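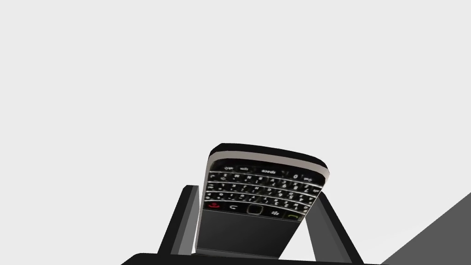

Leandro Llorente reckons you should get the real gripper working first and simulate it afterwards, if you must, on a wet weekend. He said so twice at the bench and once more by email. I have a cracked plastic finger in a jam jar that says otherwise, so this page does it the other way round.

What follows is how we set up the two-finger gripper on the Ferley arm at the Welen workshop in simulation, with a phone as the thing to be picked up. It assumes you have Nundard installed and can load the arm without it folding itself into the floor. If yours folds into the floor, your joint limits are in degrees and the file wants radians. Everyone does it once. I did it in May and again last week.

## What you'll need

- Nundard, any recent version, on a computer with a fan you can bear to listen to
- the arm file and the gripper file from the workshop's shared drive (the folder called `gripper_final`, not the one called `gripper_final_use_this`)
- a mesh of a phone, preferably one with a bit of shape to it
- kitchen scales
- tea

An old phone with a keyboard makes a better test object than a modern one. Modern phones are flat slabs, and a flat slab forgives a great deal. A rounded end and a busy face full of keys will show you straight away if your model has come in back to front, upside down or wearing its textures inside out.

## 1. Get the size right

Load the phone by itself, with no arm. Put it on the table and look at the bounding box figures in the side panel. Meshes from the internet come in metres, millimetres, inches and, in one case I can't explain, what seemed to be feet. If your phone is the size of a wardrobe, divide by 1,000 and try again.

Save the scaled version under a new name. Howard Horrocks overwrote his and then spent an evening scaling it a second time, ending up with a handset suitable for an ant.

## 2. Give it some weight

The default mass in Nundard comes from volume and an assumed density, and it assumes your phone is solid. Weigh a real one and type the number in. Then move the centre of mass to where it belongs. On a hollow shell imported from somewhere else it can easily end up at one corner, and the phone will swing in the gripper like a pub sign.

## 3. Simplify the collision shape

You want two versions of the phone: the pretty one you look at, and the plain one the physics uses. Leave every key in the collision shape and the simulator will carefully work out what each finger is doing to each of them, at the speed of continental drift.

For the plain version, use one box for the body and a short rounded piece for the end. That's it. Turn on "show collision" and check that the box doesn't stick out past the sides. If it does, the fingers will stop short and the phone will appear to levitate between them by force of personality.

## 4. Set up the fingers

The fingers on our gripper have a paler pad on the inside face, and the pad and the finger need to be separate bodies with separate friction. Give the pad plenty and the rest of the finger hardly any. With the same value all over, the phone can hang from the outside edge of a fingertip, and you'll think you're a genius until you try it on the bench.

Set the closing force low to start with. Raise it until the phone stays put, then add a little more. Don't just type in the motor's maximum, which is how I came to own the jam jar.

Set the substeps to 4. With fewer than that, the phone shivers when gripped. More didn't change anything we could see, apart from the electricity bill.

## 5. Do one pick by hand

Before you automate anything, drive the arm yourself with the sliders:

1. Open the fingers wider than the phone.
2. Lower them until the pads are either side of it.
3. Close, slowly.
4. Wait a moment for the contacts to settle.
5. Lift clear of the table.
6. Turn the wrist so you can see how it's being held.

It's worth getting a hold where the keyboard end stands proud of the fingertips and the screen end sits down between them. You can then park the camera in front and read the phone's attitude off the keyboard rows. If the "space" on the space bar is upside down, the phone is upside down. No further instruments required.

The things to look for are a pad sunk into the side of the phone (contact too soft), daylight between pad and phone (step 3 again), and one finger doing all the work while the other merely attends. For that last one, check that both finger joints are driven. Ours share a single command, and the second one had a sign the wrong way round for longer than I'd like to put in writing.

## 6. Now do it a lot

Use the `repeat` script and have it nudge the phone's starting position and angle a little each time. We ran 500 picks overnight. 498 held and 2 dropped.

Naturally I wanted to frame the 498. Aldana Echeverría made me replay the other 2, and in both the phone had started at such an angle that the fingers closed on its corners and squirted it out like a bar of soap. The cure was to line the wrist up with the long side of the phone before closing, and it goes in the `approach` function, before the descent.

Keep the random seed in the log. Without it you can't replay a failure, and you'll be left describing it to people with your hands.

## 7. Move to the bench

Copy the closing force and the approach height across to the Kermani controller, halve the speed, and put a folded towel under the gripper. Use a dead phone. Have a finger on the stop button, and by this I mean your own finger.

Expect the real thing to be worse. Our pads pick up dust, the table isn't level, and the left finger has a bit of slop that the simulated one has been spared. Hooman Amini wipes the pads with a damp cloth before each session, and his picks go better than mine, so I've started doing it too without mentioning it to him.

If the real grip slips where the simulated one holds, lower the pad friction in the file until the two agree, then go back to step 5. Leandro will be at the next bench, saying it would have been quicker his way.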